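# Scoop (measuring)

A scoop, for anybody who landed on this page from the kitchen index, is a small cup with a handle that you use to move dry stuff from a big container to a smaller one. I've been writing for this encyclopedia for a while now and I keep getting handed the entries that sound too simple to need one. I love them! Simple things have messy histories, and this one took me longer than the entry on bridges.

I'm sticking to the dry-goods kind: flour, coffee, rice, washing powder, bird seed. Ice cream scoops have their own page (a long one, Clem Grimshaw wrote it and he has opinions), and so do the big metal scoops that go on the front of loaders.

## The name

The word came into English in the Middle Ages, most likely from Dutch or Low German, where a similar word meant a bucket or a ladle for bailing water. So the first scoops in English were wet ones. The dry meaning crept in later, and the newspaper meaning (getting a story before the other paper does) is American and from the nineteenth century. I used to think the newspaper one came from ice cream. It doesn't, and I've apologized to the person I argued with.

## Shapes

There are two big families, and most of what you'll find in a store belongs to one or the other.

The open scoop has a flat or rounded floor and no front wall, so you can push it into a sack and lift. Grocers used these for sugar and beans back when nearly everything was sold loose, and bulk stores still do. It's fast and it holds a different amount every single time, depending on how hard you shove and how steady your hand is.

The cup scoop has a wall all the way around. You fill it, level it off with something straight, and you get close to the same volume again and again. This is the kind that turns up buried in a tub of powder, and the kind people mean when a recipe says "one scoop" and then doesn't tell you how big a scoop it is (more on that below, I have feelings).
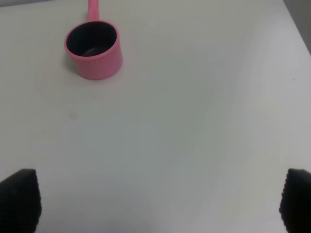 *Berilstead Open Encyclopedia, Household Objects Desk*

Handles vary more than you'd guess. A long straight one keeps your knuckles out of the powder when the tub is getting low, and a short stubby one fits under the lid. Some makers set the handle level with the rim so you can scrape a knife straight across. Others angle it up, and then the knife bumps into it and you end up leveling from the side. On the old tinned ones the handle was often a rolled tube, open at the back, which collects flour and never gives it up. I have one of those from my grandmother and I wash it with a pipe cleaner.

## Materials

Wood came early, along with horn, shell and gourd. People cut scoops from whatever was around, and a good many folk museums have a shelf of them. Tinned iron took over in shops, then aluminum, then stainless steel for places that have to wash everything very hot.

Plastic changed things because it made the scoop cheap enough to give away. Once a scoop could be molded in one piece, a company could drop one into each package, and that's how so many of us ended up with a drawer full of them in colors we never picked. Huia Pirihi, who edits the laundry pages here, went through her own house for this entry and found 64. She'd like it noted that 2 of them were in the car.

## How much is a scoop?

Well... it depends! There is no general standard. A scoop is whatever the maker of that scoop and that product decided it was, and the trouble starts the minute you take one out of its own tub and use it in another.

Weight makes this worse. A cup of fluffed flour and a cup of packed flour can be pretty far apart, and fine powders settle in shipping, so the top of the tub and the bottom of the tub don't behave the same way. If a product gives you both a scoop and a weight in grams, believe the grams. For medicine and baby formula, use the scoop that came in the package and follow the label, please, and don't swap.

Coffee people have argued about this for ages. You'll often see two level tablespoons given as a coffee scoop, but plenty of the ones sold as coffee scoops hold a bit more or a bit less. I measured mine and it's less, which explains a few mornings.

## Collecting

Yes, people do. The Vellarcombe Pantry Museum has 1,497 scoops in its catalog, and the private Wihongi collection went past it in March with 2,422, mostly grocers' scoops with shop names stamped on the handle. Stamped ones are what collectors really want. A plain tin one goes for very little unless the seams are nice, and the plastic ones hardly sell at all, though I'd bet on that changing once the people who grew up with them get sentimental.

The Finska pattern, with a thumb rest and a slightly flared lip, is the one I'd hunt for myself. I've held one exactly once and I didn't want to hand it back.

## Still to do

This entry needs a section on apothecary scoops, which were tiny and often made of bone or brass, and a better source for the tube handle. If you know when grocers' scoops started being stamped with shop names, leave a note on the talk page and I'll work it in.

Related entries: Ladle, Measuring cup, Dry measure, Tea caddy spoon, Ice cream scoop

Last edited May 5, 2026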